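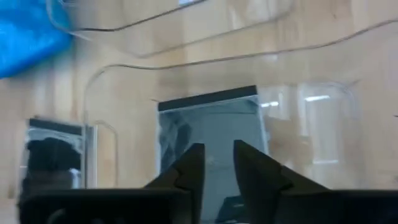
Dalia Sproģis told us before we had our coats off that the fault was in the close signal and the jaw was fine, and that she'd had 61 bad picks logged against it before anyone would stop the cell. So that's how the visit started. Notes typed up on the train, sorry for the state of them.

Stendberg, the open day, Friday. Got there late, bus. Missed the welcome and most of the coffee. Name tags were gone so I was "Guest" all day.

Main hall first. Big, loud, lots of yellow paint on the floor. Conveyor line from Vasiliauskas running cartons in a loop for the visitors, same cartons round and round. Fine to look at. The part I came for was upstairs in the trial room, where they do the clear packaging work with the two-finger grippers. Transparent packets, clear tubs, all the stuff that gives cameras a hard time.

What went wrong, as far as I could follow it. The cell runs a controller from Ollance. Camera finds the packet, arm goes down, fingers close, controller waits for a signal saying there's something in the grip. In November the signal started coming back yes when there was nothing there. Arm lifts, carries air to the tray, opens, goes back for the next. Count on the screen keeps climbing. They planned a batch of 1,000 and the screen said done with packets still sitting on the table.

Not dangerous by itself, just dumb. The safety part came after. Someone reached in to move a leftover packet, because the screen said finished and the arm was parked. It wasn't finished, it was waiting on a retry. It moved. 110 mm, Dalia said, she measured it off the log later. Glove got pinched, no injury, but the room was shut the rest of that week and she wrote the whole thing up.

I asked why the guard door didn't kill it. Door switch was good. But the cell was in teach mode with the door bypassed and slow speed on, which is allowed with the hand pendant held. The pendant was on a hook. It had a strap round the enable switch. Long silence from the tour group at that one. We have all seen a strap like that.

Cause of the false yes: closing threshold. It was set for a stiffer packet from an older trial and never set back. Thin film squashes to almost nothing, so somebody loosened the limit to stop the nuisance alarms, and after that fully shut fingers read as a good grip. Then the 300 ms wait was trimmed too, to save cycle time. Two small changes, differnt people, neither one in the change book.

Fixes they showed us:
Threshold is per product now and locked.
Second check from the camera after lift. If the packet is still on the table the count doesn't go up.
Screen says WAITING in big letters, where before it just went gray.
New pendants, no hook by the cell.

Siiri Kļaviņa ran the demo. Arm went down, missed one, stopped and alarmed like it should. She let it miss twice more on purpose. Reset takes a key. Good demo, better than if it had picked them all.

Asked about glare from the tubs. Still a problem, she said. Clear on clear is the worst, the camera picks up an edge that belongs to the thing behind. They are trying a Nasard light from the side but its early. Didn't get to see it, wasn't hooked up.

Lunch was sandwiches. Skipped the afternoon talk on leasing.

Things to check when I get back to our own shop: who can change the grip limits, is there a log, what does our screen say during a retry. And go look at the pendants. All of them, night shift ones too.

Parking is behind the building, not in front, if anybody goes next time. The sign is wrong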